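Workshop tips from our robot club: keeping a table ready for practice

Posted March 2, 2020 by Tainá Rezende

Our club meets in the old print room at Skosham, and this year we prepare for a sorting competition. The robot must take small parts, put them where they belong, and not push anything to the floor. I came to the club to learn programming, but most of what I learned in the first months was about tables, cables and boxes. I write these tips for other clubs which are starting. English is not my first language, so please excuse if some sentence is strange.

Wipe the table before, not after

We used to clean at the end of the evening, when everybody wants to go home, and it was done badly. Now the first person who arrives wipes the table with a damp cloth and a drop of dish soap, then with a dry one. Old scuffs will not go away with soap and you should leave them alone. One of our members tried scouring powder on a corner and made a shiny patch, and the camera program was confused by this patch for two meetings.

If your table is matte, keep it matte. No polish, no furniture spray.

Look for the bright spots

Turn on all lamps and then bend down until your eyes are where the robot's camera will be. Reflections which you don't see from standing will jump at you from there. Move the lamp to the side, or put a sheet of baking paper over it (only if it is an LED lamp which stays cool!). Ctibor Štefanec, our coach, likes to do this check with the room lights off and only the desk lamp on, and after that with everything on. I find the second one is enough for a normal practice.

Give the heavy things a fixed place

The rack with rollers is the biggest thing we use, and for a long time everyone put it down a little differently. Then the taught positions were wrong and we lost half of the evening. What we do now:

Put the rack down first, before any box or tool.
Mark two of its corners with painter's tape. Two are enough.
Write the name of the exercise on the tape, otherwise next month you will have six tapes and no idea.
Change the tape in July, when we close for summer. Old tape leaves glue, and then you need cooking oil and patience.

For the rollers themselves, a dry paintbrush is the best tool. Go along the rods, turn each one a little with the finger and brush again. Don't put oil on them. We did it once and all the dust of the room came to live there.

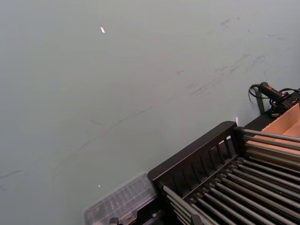

The roller rack on our practice table, with the cardboard box behind it.

Cardboard is good enough

We wanted to buy nice plastic bins from the Tistoson catalog, and then we saw the price with shipping. An open cardboard box works well for collecting parts. It is soft, so if the gripper comes down in a wrong place, the box loses and the gripper doesn't. Fold the flaps outside and hold them with a rubber band if they stand in the way of the arm. When the box becomes tired, take another one from the recycling – but try to find the same size, because the program remembers the old one.

Small parts go in clear containers with lids. You see what is inside without opening, and if somebody hits it with an elbow, you don't spend the rest of the meeting on your knees. Yogurt tubs are fine too, only you must write on them.

Cables

Make one loose loop near each tool and let the rest of the cable go down behind the table. The loop gives some length if somebody pulls. Don't wind the cable tight around the handle, it breaks inside just where it enters the tool, and this is a bad place to repair.

Put hand tools with buttons on the far side of the table, where no sleeve can press them. We learned this in winter, with thick sweaters.

Connectors should lie on the table or be fixed to it. A connector which hangs in the air will open itself slowly, and you will search for the error in the code.

A practice of 60 minutes

Our team is called Coden and we have the table for 60 minutes before the other team, Yousafzai, comes in. We set up for the first 12 minutes, with no laptops open. It feels long when you are waiting to try something new, but when we skipped it we always paid later. Then we run the exercise, and the last minutes are for writing in the notebook: what was moved, what was changed, which part is missing.

Please write also the things which seem too small. "Box turned the other way" was one line in our notebook and it saved us before the regional round.

If you have a better way for removing tape glue, write to me through the club page. The cooking oil works, but the table smells like a kitchen until the next meeting.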